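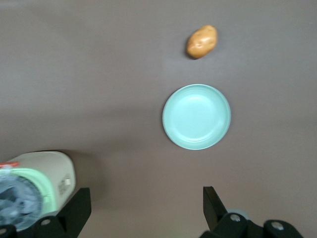 Poste de dressage : une assiette vert pâle, une pomme de terre apparemment factice et un contenant couché près de la pince.

Préparer un poste de dressage partagé avec un bras robotisé

Cette fiche s'adresse aux équipes de la cuisine centrale d'Estmont qui prennent un poste automatisé pour la première fois. Elle a été rédigée par Pavithra Kulkarni, référente de ligne, à partir des remarques des opérateurs. Comptez 5 minutes pour la mise en place une fois l'habitude prise.

Ce qui change au poste

Le bras Skondus prend les pièces une par une et les dépose dans l'assiette. L'opérateur ne fait plus ce geste, qui revenait près de 4 000 fois par semaine sur la ligne Pinto. Il garde la préparation du plan, le contrôle visuel et la décision d'arrêter. Les douleurs au poignet sont moins souvent signalées, mais plusieurs collègues trouvent la surveillance plus fatigante que prévu. La rotation se fait donc toutes les 52 minutes, y compris quand tout va bien.

Mise en place

1. Appuyez sur Pause et attendez le voyant fixe avant d'avancer les mains.
2. Dégagez le plan. Un chiffon sec suffit entre deux séries.
3. Posez l'assiette à plat, face creuse vers le haut, dans la zone de travail.
4. Placez les pièces à saisir sans qu'elles se touchent. Pour la formation, utilisez les légumes factices du bac Trirnent.
5. Couchez les contenants à l'écart de l'assiette et vérifiez qu'ils ne roulent pas.
6. Reculez d'un pas, puis relancez le cycle.

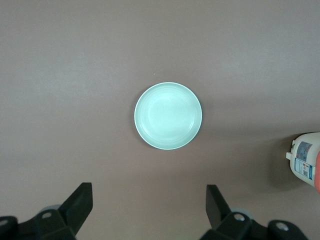

Assiette vide, pince ouverte.

Contrôle avant de relancer

Regardez la vue de la pince sur l'écran du poste. L'assiette doit y apparaître en entier. Un contenant au bord de l'image ne gêne pas le dépôt, à condition de rester hors du trajet. Une miette ou un petit point clair sur le plan n'arrête pas le robot : à vous de juger s'il faut essuyer.

En cas d'arrêt

Notez le code affiché et l'heure. Le code 1193 signale une prise manquée ; replacez la pièce et relancez une seule fois. Au deuxième arrêt, passez le poste en manuel et prévenez le référent. Les arrêts ne sont pas comptés dans l'évaluation individuelle, ce point a été confirmé en février.

Les remarques sur la fiche se notent dans le cahier de ligne, page du poste concerné.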